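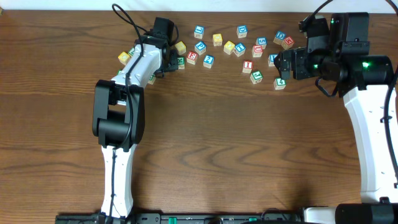
Speaker notes – Budgeting for a two-arm bench cell
Sundanham site, equipment planning session, 19/11/2019

Slide 1. Title
Give the scope straight away. The talk covers the purchase of bench-top arm pairs for sorting and placing small parts. It doesn't cover floor-standing machines, which go through the capital plan on a different form.
Say that questions on safety sign-off will be taken at the end.

Slide 2. What we are asking for
Three cells in the next financial year. One cell is two arms, two parallel grippers, a mounting rail, a table, power supplies, a control PC and cabling.
All prices are in pounds, without VAT. The quotes run out at the end of December, so the order has to be raised before then or the figures must be asked for again.

Slide 3. The test task
Picking and placing wooden alphabet and number blocks on a plain wooden table. Both arms work over the same patch of table, so the task tests shared reach as well as grip.
Blocks are cheap and easy to replace. The cost of the test pieces is left out of the budget and comes from consumables.
If asked why we don't test with real parts: we will, in the second stage. The first stage is there to compare suppliers on equal terms.

Slide 4. Cost of one cell
Hardware, Radus quote: 3768 per arm, gripper included.
Hardware, Desjardins quote: 2311 per arm, gripper not included. Delivery is nine weeks.
Point out that the two lines can't be compared as they stand. Desjardins prices the gripper, the wrist adaptor and the cable set as separate items, and the adaptor had not been priced when these notes were written. Do not quote a total for Desjardins. If pressed, say it will be in the paper.
Pause here. This slide caused most of the confusion at the last run-through.

Slide 5. Items that get left out
Read the list slowly.
Mounting. Arms are sold without a rail. A metal rail along the table edge, with the holes drilled to suit both bases, has to be bought or made in the workshop.
Cable runs. Cables that run along the outside of the links need slack at the elbow and a fixing point off the table. Allow for clips, sleeving and one spare set per arm.
Table. It must be flat and stiff and must not move when both arms stop at once. Existing benches may do. Check before ordering new ones.
Spare motors. Wrist and gripper motors are the ones to hold. Keep one of each for the whole site, not one per cell.
Gripper fingers. Treat as consumables from the first day.
Fitting time. Two days per cell, charged to the project code.

Slide 6. Floor space and reach
Show the drawing. One arm is mounted on the near side of the table, the other to the right. The working area is where the two reaches overlap, and it is smaller than people expect.
Parts placed outside the overlap can be reached by one arm only. That is acceptable for sorting but not for handing over from one gripper to the other.
Leave room for a person to stand at the front with the power off.

Slide 7. Software and support
The Zollik licence is charged per control PC, so one per cell. It is a yearly cost and sits under revenue, which means it needs its own line and its own approval. Last year it was put under capital by mistake and had to be moved.
Support from Radus covers parts and phone help. Support from Desjardins covers parts only.

Slide 8. Order of spending
First cell: order complete, with spares.
Second and third cells: order arms and rails only after the first has passed its acceptance test. Tables and PCs can be bought at any time.
The acceptance test is the block task, run for a full shift, with every stop written down and given a cause.

Slide 9. Decision needed
Approval to order the first cell. Agreement to hold funds for the other two.
Leave this slide up during questions.

Notes for questions
Second-hand arms: looked at, no spares held in this country.
Single-arm cell: cheaper, but can't do the handover work.
Resale value: assume none.
Power: standard sockets, separate circuit preferred. Estates have the load figures.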